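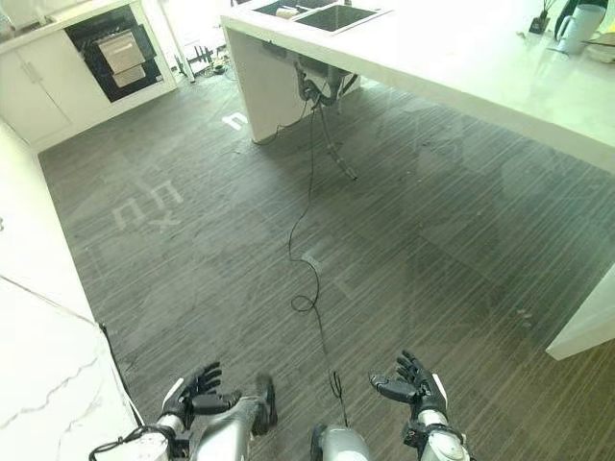 Pre-opening inspection, kitchen demonstration area, Dultholm open day. Walk-through completed before the first visitor group, with the humanoid powered and standing in the aisle between the marble counter and the white island. The main finding is the long black cable, which hangs down from under the island and lies in loose loops across the dark striped floor toward the robot's legs. Comments below follow the order of the site form.

1. Walkways and trip hazards
Result: FAIL, correct before opening.
Comment: Cable to be taken up and rerouted along the base of the island. Loops are not acceptable in the aisle, with or without a cover strip. Tangle of cables against the back wall to be tied and pushed clear of the cabinets.

2. Plumbing under island sink
Result: Pass with comment.
Comment: Cable passes next to the drain pipes. Keep separate. Do not use the pipework as a cable support. Sink supply to stay shut off for the duration of the demonstration.

3. Hands and forearms
Result: Pass.
Comment: Finger joints checked left and right, full open and close. Pinch point notice to be read out by the presenter at the start of each session. No handshakes.

4. Emergency stop
Result: Pass.
Comment: Wireless and wired stops both tested from the operator position. The Voveck pendant is the primary – the wired stop is backup only. Spare battery for the pendant was not in the drawer. Asset tag 239.

5. Visitor separation
Result: Pass with comment.
Comment: Barrier line set at 7 feet from the aisle. Maximum group size 23, including school staff. Chantelle Dlamini to hold the barrier during the cup task, as the arm reach is longest there.

6. Island countertop
Result: Pass with comment.
Comment: Anything not used in the task script comes off before each run. The mug-shaped container stays. Wipe down between groups.

7. Electrical
Result: Pass.
Comment: Demonstration circuit limited to 1,600 watts. Built-in kitchen appliance to remain off at the breaker. Ait Ali supplied the extension leads; test labels valid through December.

8. Floor surface
Result: Pass.
Comment: Reflection on the floor noted. Lighting not changed.

Reinspection of item 1 required. Signed, Sep 18, 2022.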